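Library > Robotics for Beginners > Part 2: Teaching by Showing > Chapter 3

Chapter 3
Lending the Robot Your Hands

Try writing down how you pick up a toy block. Be strict about it. How far do your fingers open before they get there? Which way is your wrist turned? When do you begin to close, and how do you know to stop? Most people fill half a page and find they have left out the shoulder completely. Then they reach out and pick up the block without a thought!

That gap between what we can do and what we can write down is the subject of this chapter, and I think it is the most enjoyable corner of robotics. In Chapter 2 we told an arm where to go, one position at a time. Now we are going to show it. A person carries out the task through the robot, the computer records every joint angle along the way, and the recording becomes the lesson. We call one such recording a demonstration.

There are 2 main ways to give a demonstration. In the first, called kinesthetic teaching, you take hold of the arm itself and move it through the task, the way a tennis coach might guide a student's elbow. In the second, called teleoperation, you stay out of the robot's way and steer it from a distance. The controls might be a joystick, a handheld tracker, or a second pair of arms (the leaders) whose movements are copied by the pair at the table (the followers).
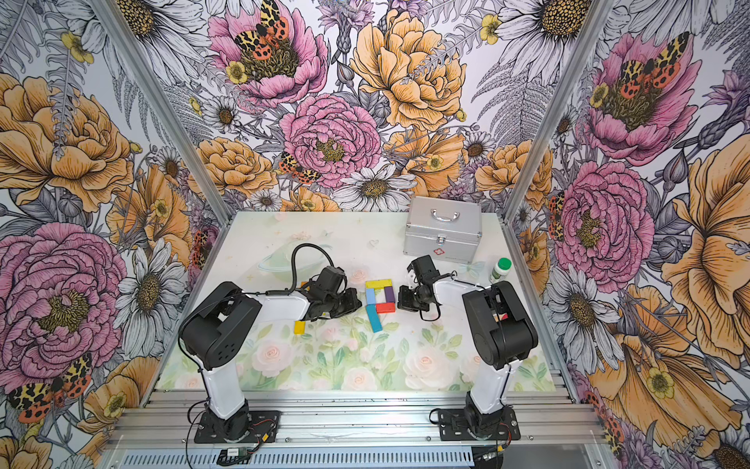

Zakhar Fedoruk

Two arms make the job far more interesting than one. Look at the blocks lying between the grippers: long bars, short pieces, some side by side, with a gripper waiting on either side of the group. Which arm should take the red bar? Should the other hold something steady in the meantime, or keep clear? A person at the controls settles such questions in a blink, and each choice goes into the recording along with the motion. Notice the loop of cable near the left gripper, too. A good operator learns to keep an eye on things like that, and good habits get recorded just as faithfully as bad ones.

My own first try at this was on a Hendia trainer with leader arms, one December, and I was terrible. I squeezed too early, bumped the table, and spent a whole minute chasing a single block. By my 50th demonstration I had stopped thinking about the handles – I was simply moving blocks. It is a wonderful feeling, and I hope you get the chance to have it.

How many demonstrations are enough? The answer depends on the task and on how much it varies. The Bulurer sorting project, which we will study in Section 3.4, used 3,000 of them, while the drawer exercise at the end of this chapter works nicely with 50. We will also see why a few slow, clumsy recoveries can be worth keeping in the set.

Before you go on, find a partner and a handful of blocks. Close your eyes and let your partner guide your wrists through building a small shape. Then trade places, and this time use spoken directions only. Keep notes on where each method went wrong – you will need them for Section 3.1.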